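Workshop Tips: Wiring a Small Rack at Home

Mount the heaviest gear low and leave the top units for the switch. Tighten all rack screws by hand first, square the equipment, then finish with a driver. A power tool set too high will strip a cage nut on the first pass.

Number your rack units before you plan anything. Most posts have the numbers printed on them. Write the plan on paper by unit number, bottom to top, and tape it inside the closet door. 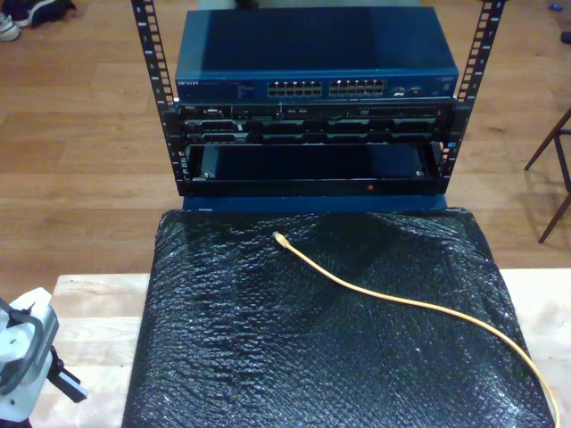 Open-frame rack with unit numbers on both rails.

Open posts cool better than a closed cabinet but collect more dust. Vacuum the floor near the rack once a month. Vacuum the equipment vents in November, before the heating season, with the power off.

Cable length. Measure the full path, including the vertical run down the post, and add a hand's width at each end. Do not coil the extra behind the switch. A coil hides faults and blocks the fans. If the leftover is longer than your forearm, use a shorter cable.

Cable color. Pick one color per job and stay with it. In my house yellow is for wall jacks, gray is for anything that stays inside the rack, and red is for the modem. The color chart goes on the same sheet as the unit plan.

Plugging in. Hold the plug by its body, with the latch lined up to the notch in the port. Push until it clicks, then pull back lightly on the cable. If the plug slides out, the latch is worn or broken. Cut it off and crimp a new one.
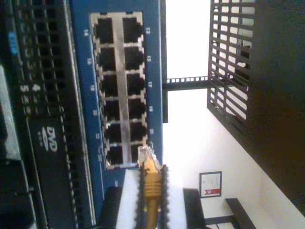
Port block with a yellow patch cable. Check the printed numbers before you plug in.

Port numbers do not always run left to right. On many switches the odd numbers are in one row and the even numbers in the other. Read the print on the panel each time, and label both ends of the cable with the same number.

Labels. Paper tape falls off after one warm summer. I use Plinik wrap labels, 200 to a roll, and a fine marker. Place the label two finger widths behind the plug, where the latch cover will not rub it.
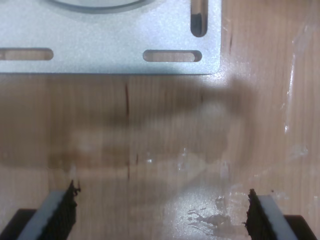

Cyprian Kozłowski
Workshop Editor

Slotted plates and brackets. A slot lets you shift a part before locking it down. Start with the screw in the middle of the slot so that you have travel both ways. Use a flat washer wider than the slot. Deburr any slot you cut yourself with a small round file, and break the edge on both faces.

Cleaning ports. Use dry air in short bursts, with the can upright. Do not use cotton swabs, as the fibers catch on the contacts. Ports that stay unused should get rubber dust plugs.

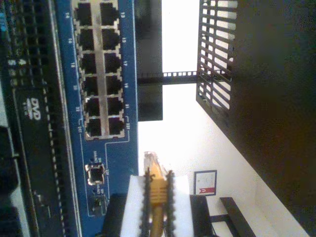

The plugs cost little and pull out with a fingernail. Buy a few more than you need and keep the spares in a screw-top jar with the cage nuts. Replace any that have gone stiff.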